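Looking after choir folders and sheet music at home

Most advice about keeping sheet music in good shape is written by people selling something. I have sung in the alto section at Seltholm for 12 years and tried a fair amount of it.

Plastic sleeves. Fine for a single page you'll use all term. For a full score they are heavy, they glare under stage lights and you can't pencil in a breath mark.

"Archival" sprays. I bought a bottle for $15 and tested it on half of an old Petridis hymnal. By February I couldn't tell the treated pages from the others. Save your money.

Erasing old markings. Use a soft white eraser and work from the spine outward, holding the page flat with your other hand. The pink one on the end of a pencil leaves a smear. Bread crumbs, which Vicente Insaurralde in the basses swears by, leave crumbs.

Loose pages. Ordinary clear tape turns yellow and lets go – I have the 121 pages of a Utusico carol book to prove it. Paper mending tape costs more but stays put. Cut it a little short at both ends.

Curled covers. Lay the book flat on a table between two clean sheets of paper, put something heavy on top and leave it for

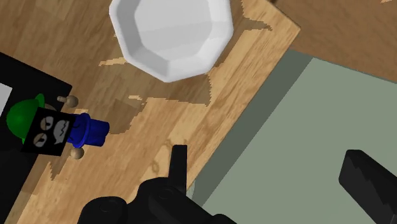 8 days. Ironing is often suggested. I tried that too, on low, and the cover came out shiny and just as curled.

Musty smell. Baking soda in a closed box with the scores helps a bit, as long as it stays in its own dish. Scented sachets only give you music that smells of mold and lavender.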